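4 min read

Bin picker, shared bench at Jolline - September, started 7 p.m.

Picked up where Liam left off. The arm homes cleanly again after the encoder lead was reseated. Joint 4 still drifts if left powered for an hour, so I re-zeroed before each block. Gripper close current limit is set at 498 mA. Kathleen had it higher, but the gear train groans at the end of travel and I would sooner lose a few grasps than strip it.

Ran 200 attempts with the new grasp scorer, mixed objects, no reordering by hand between picks. 169 lifted and held to the drop point. Of the failures, 16 were planner timeouts with no contact at all. The rest were slips or closes on nothing.

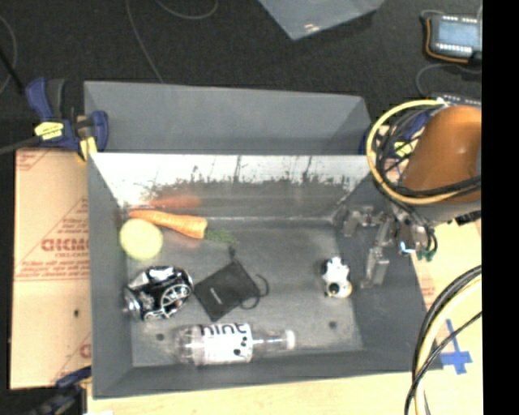 The scorer ranks candidates on depth edges plus a width check, and the width check is the weak half. It assumes a rigid object. The drawstring pouch lies almost flat on the bin floor, so there is hardly an edge to find, and the cord looped out from its corner gets scored as a separate thin object. The clear bottle has the opposite trouble: good width, poor depth everywhere except the label and cap. Tried weighting color higher for clear plastic. Slight gain, but the glossy back wall then gives a false candidate from the carrot's reflection. Reverted.

Colm suggests matte film on the walls. Worth trying before touching more code - cheap and reversible.

To do:
- mask wall regions in the depth image
- minimum cord thickness in the scorer, start at 3 mm
- strain relief on the cable loop at the wrist, ask Bríd for the wide ties
- log joint 4 temperature during the next block

Powered down 10:40 p.m. Config saved as drultero-b.

Contact: bench log, Jolline workshop | © Jolline | Back to top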